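Okay, a few of you asked how our family week in Karkovham went, so I'm going to do this as a thread while the kids are asleep and the coffee is still warm. Settle in, I ramble!

We picked Karkovham mostly for the drive. It's far enough that it feels like you've gone somewhere and close enough that our youngest only asked if we were there yet through the last two towns (bless her).

We stayed at the Prendel, right on the harbor side. I'd been going back and forth between that and a rental house for weeks, and what tipped me over was the pool, plus breakfast being included for kids. With three of them, breakfast alone was going to eat the budget.

The room was two queens and a pullout. Ask for the side away from the parking lot. We didn't, and the delivery trucks start at 6 a.m. The front desk was lovely and offered to move us, but by then there were socks in every drawer and I just couldn't face it.

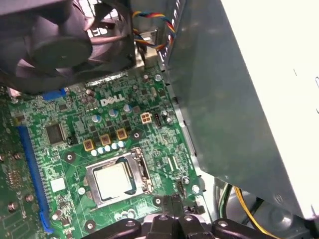 Pool notes, for the pool people. There's a shallow end that stays shallow for a good long way, so my middle one could stand up and feel brave. Towels are at the desk, and you don't have to sign your life away for them. It gets busy after 4, so we went right after lunch and mostly had it to ourselves.

Best day of the week, hands down, was the Tapley ferry. It's a little passenger boat that goes across to the lighthouse and back, and the kids got to wave at every single sailboat on the water. We paid 40 dollars for all five of us, round trip. Bring jackets even in July. I packed one for everybody except me, of course.

There's a snack window on the lighthouse side that does grilled cheese and very good lemonade. Eat there! We held out for a proper lunch back in town and everyone was in tears by the time we found a table, me included, a little bit.

The big splurge was Wandirby, the animal park up the hill. Tickets, parking, lunch and one stuffed otter came to almost 300 dollars, and I did wince. But we were there from opening until they were sweeping up, and my oldest (who is at the age where everything is boring) asked if we could come back the next day.
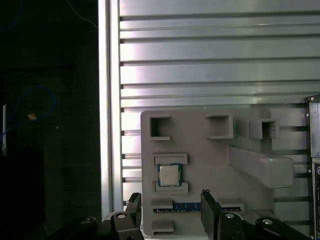
If you go, do the otters first and then the goats, and save the little train for when legs give out. The hill is steeper than the map makes it look, so take the stroller even if your kid is nearly too big for one. Ours is, and she rode in it all afternoon like a queen.

Rainy day plan: the town library has a puppet corner and a reading loft, it's free, and they don't mind visitors at all. We stayed two hours and then got chowder across the street.

Things I'd do differently: book the quiet side, pack water shoes (the beach is all pebbles), and leave one whole day with nothing on it. We tried to fit in everything and by the end we were a bit ragged with each other.

A couple of you asked about going in October. The woman at the ferry booth told me the boat runs weekends only by then, so check before you promise anybody a lighthouse. The hotel pool is indoors, so you'd still have that.

I think I hear feet on the stairs. Ask me anything and I'll answer tonight after bedtime!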